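Galtach four-finger hand and forearm, black

Part no. 1412
Supplied by Veltcombe
Page revised 19th August

Most of what is written about robot hands is written by people who want to sell you one. We sell them too, so read this with that in mind. What follows covers how the Galtach is set up on a mobile base, what you will have to do to keep it working, and which of the maker's claims we would not repeat to a customer without a cough.

What you get

The hand, with four fingers and a thumb. The forearm, with the wrist joint already fitted. One power lead, one data lead, a bag of spare fingertip covers and a tendon tool. A licence for the Rolemance simulator, which has a model of the hand and a few household rooms to try it in. The mounting plate for your own base is extra. It should not be, and we have said so to the makers more than once.

Before you bolt anything on

The leaflet tells you to mount the arm first and calibrate afterwards. We do it the other way round. Clamp the forearm to a bench, power it up, and run the homing routine with the fingers free. If a finger stops short or creeps back after it reaches the end of its travel, you want to find out while you can still get at the back plate with a short screwdriver. Once the arm is on a base, two of the back plate screws are hidden and the whole thing has to come off again.

Homing takes a few minutes. Do not stand over it willing it to go faster and do not touch the thumb while it is moving. The thumb has its own zero and will take your hand's position as the end stop, and then every grip you teach it will be slightly wrong.

Setting the wrist

The wrist angle is the setting people get wrong. The maker ships it dead straight, which looks tidy in a catalogue and is not much use for reaching into anything with a shelf in it. We set it in the simulator before touching the real joint. The task we use is fetching a bottle from an open fridge: fingers nearly straight and close together on the way in, thumb out to the side, and no closing of the hand until the palm is past the front edge of the shelf. It is a dull task and a good one. A bottle standing near the side wall leaves very little room for the thumb, and a poor wrist setting shows up at once.

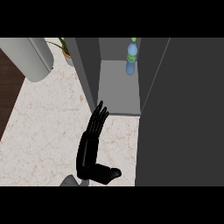 Lizelle Mnguni wrote to us that she would not trust a wrist angle that had only ever been tried in Rolemance, because the simulated joint has no slack in it and hers had plenty after one winter of use. She sets the angle in software, fits it, then checks it again against a real shelf with the power turned down, and she thinks our page ought to tell people to do the same.

She is right, and now it does. Treat the simulator figure as a starting point. The model does not know about worn tendons, a plate that has been done up unevenly, or a floor that slopes. We have had hands in the workshop whose saved settings were perfect on screen and whose knuckles had been scraping a door seal for weeks.

When you check on a real shelf, go in slowly with the hand empty. Stop with the fingertips level with the front edge and look from the side. If the fingers point down at all, correct the wrist and not the fingers. Bending the fingers to make up for a bad wrist will work on the day and ruin the grip for everything else you have taught it.

Looking after it

Wipe the fingers with a barely damp cloth. No sprays. The matt finish hides dirt well, which sounds like a good point until you try to find the grit that is making one joint squeak.

Check tendon tension every 124 hours of running. The maker's booklet says 500. We do not know where that number comes from and we asked. In our workshop the little finger starts to lag well before then, and a lagging finger gets to the object last and pushes it over. The tendon tool fits the slot under each knuckle. Give it a quarter turn, run the homing routine again, and look before you give it another.

Change the fingertip covers when they go shiny. They are held by friction only. Glue has been tried by several customers, all of whom have since bought a new finger.

The data lead is the weak part. It runs through the forearm and flexes every time the wrist moves. If the hand drops out for a moment and comes back, suspect the lead before you suspect the software. We stock a softer lead made by Chauke that has lasted better for us. It costs more than a piece of cable should.

Repairs

Fingers can be swapped singly. You will need the small hex key and patience with the return spring, which will leave if you let it. The thumb comes as a sealed unit and has to be replaced whole. We think this is a poor choice in a part that takes most of the knocks, and we keep thumbs in stock for that reason.

Wrist bearings are a workshop job. Please do not open the joint at home on the strength of a video. Send the forearm and the hand together, still joined, with a note of what it was doing when the trouble started. "Stopped working" is not a note.

What we would not claim for it

The maker calls it maintenance-light. See above. The maker also says it is ready for use in any kitchen. It has no sealing against water worth the name, and a cold bottle that has stood out in a warm room will drip. Dry the fingers after that sort of work and leave the hand open overnight.

Warranty runs from April to April whatever month you buy in, so ask us for the remaining cover before ordering.

Spares
Fingertip covers, bag of 4
Finger, single, left or right hand
Thumb unit, sealed
Tendon tool
Data lead, standard or Chauke
Mounting plate, blank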